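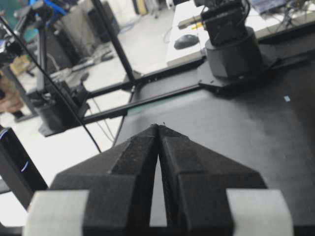
Fingers closed, tips touching. Start every take from this pose.

Teaching two arms to fold a cloth by hand-guided control

Folding is my favourite thing to teach a pair of arms. A cloth never lands the same way twice, so you get a huge amount of variety from one cheap bit of fabric, and you learn an awful lot about your own hands along the way! This guide covers remote control with the Ponari leader handles, which is what we use at Fernby. If you're on the older Haller handles the steps are the same, but the squeeze is stiffer and you'll want to take more breaks.

Before you start

Clear the table down to the bare surface. Bring both arms to the rest pose and close the grippers fully. Check the wrist view on your monitor: the two fingertips should meet at a point close to the middle. If they sit well off to one side, the camera has been knocked, and it's much nicer to find that out now than after a morning of recording.

Wiggle each handle in turn and make sure the matching arm follows. (Yes, I have swapped left and right. More than once.)

Step 1: Drop the cloth

Pick a cloth that stands out from the table. Hold it up by the middle and let it fall in a heap. Don't tidy it. The crumples are what you're teaching the arms to deal with, and a neatly laid cloth gives them very little to learn from.

Step 2: Go in with one arm first

Bring the first gripper over the cloth with its fingers open and pointing down. Keep the other one closed and well back, where its wrist camera can still see the fabric. Lower slowly until a finger just meets the cloth, then stop for a breath before you squeeze.

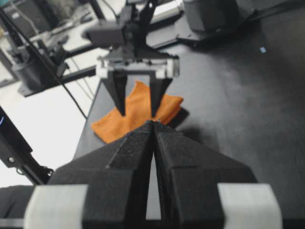 Far gripper open at the orange cloth, near gripper closed and waiting.

Step 3: Find a corner

Pinch the nearest loose flap and lift it a little. Now bring in the second arm and take hold further along the edge. Pull gently apart until the cloth opens out. If you lose your grip, carry on and try again without stopping the recording. Those recoveries are gold!

Step 4: Fold, let go, back off

Bring edge to edge, lower, open both grippers, and raise them straight up before moving away. Sliding off sideways drags the fold with you.

How many takes?

We aim for 600 good ones per cloth. Mamta Prajapati, who taught me all this, works in short bursts and swaps seats with a partner between them, and her takes are lovely and smooth. Label each take as you save it, and bin any where an arm lagged behind the handle.

Next up: the same job with a thicker towel, using the Rajput soft fingertips.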